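Simulation and Synthetic Data > Demonstration collection
Thread: Wrist view with nothing in it - keep or drop?

r_hoshino
Posted May 18, 2024
We are collecting teleoperated episodes in a simulated kitchen for a pick and place policy. The wrist camera is the main input. A lot of the steps have no target object in view, only room surfaces, and I need a rule for them before the next export. Two wrist frames from the current set:

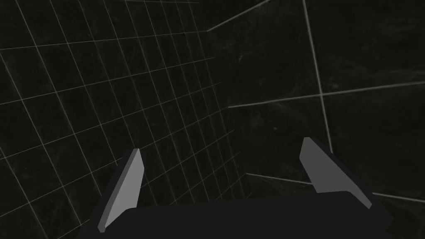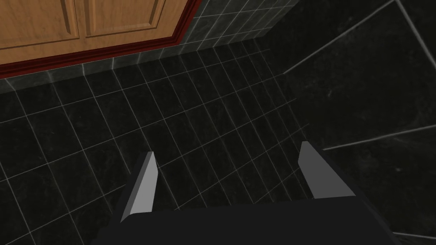
Wrist view, gripper open and empty in both. Second one has the cabinet at upper left.

My current filter drops any step with no labeled object in the wrist view. On the Pratska split that removes 1843 steps. Paora thinks this is a mistake. I would like other opinions before I regenerate.

paora.merrick
For the record, my objection is to the cut points. If you delete steps from the middle of an episode, the action chunks on either side no longer join. The policy sees a pose jump it can't produce at control rate. Drop whole episodes or drop nothing.

guillot_fan
What is your chunk length? If it is short you can split the episode at the gap and treat the halves as separate sequences. We did that at Stakuvbridge and it trained fine.

r_hoshino
Chunk length is 15. Splitting is possible but some of the pieces come out shorter than one chunk and get thrown away too.

kestrel_dyn
I would keep them all. At deployment the arm is going to end up facing a wall at some point, and if it has never seen that view in training the output there is arbitrary. Your first frame is a good case. Dark surfaces, white lines, no object. The correct action from that view is to turn back toward the work area, and the only place the policy can learn it is from an operator doing it.

guillot_fan
That assumes the operator turned back. Half the time an operator facing a wall is lost, and you are cloning someone hunting for the object. I have watched a policy learn to hunt. It sweeps left and right and never commits.

kestrel_dyn
Then label the recoveries and keep those. It is a labeling problem.

guillot_fan
With what budget? Labeling recoveries by hand is slower than recording new episodes.

paora.merrick
Separate point on the two frames. The second has far more to localize from. There is the orange wood, the red base trim, the small gray-green tile and two sizes of dark tile. The first has grid lines and a corner. I would not put them in one bin just because neither has a target in it. A score on texture or color variance would separate them and costs nothing to compute.

r_hoshino
Tried a variance threshold in October on the Skastcombe scenes. It mostly tracked the lighting. Dim rooms got dropped and bright rooms were kept. These are dim as well, so I expect the same.

paora.merrick
Normalize per scene first.

tessel8
Do you have a second camera? If a fixed view still has the object in it, the step isn't uninformative and the filter is testing the wrong thing.

r_hoshino
There is a fixed view, but the labels are only checked against the wrist stream. That may be the actual bug. I can run the check on both streams and see how many steps fail in each.

guillot_fan
Do that first. I would still cap the run length. We used 13 consecutive steps with no object in any view, and past that the episode was rejected.

kestrel_dyn
13 is tight. A slow operator takes longer than that to reorient.

guillot_fan
A slow operator is also what I want out of the set.

r_hoshino
Plan for now: check both streams, no cuts inside an episode, run length cap as a config value with no default. I will train 6 seeds with the cap and 6 without and post the curves. Leaving the 1843 steps in until then.

paora.merrick
Fine with me. Please keep the unfiltered export - the last one got overwritten.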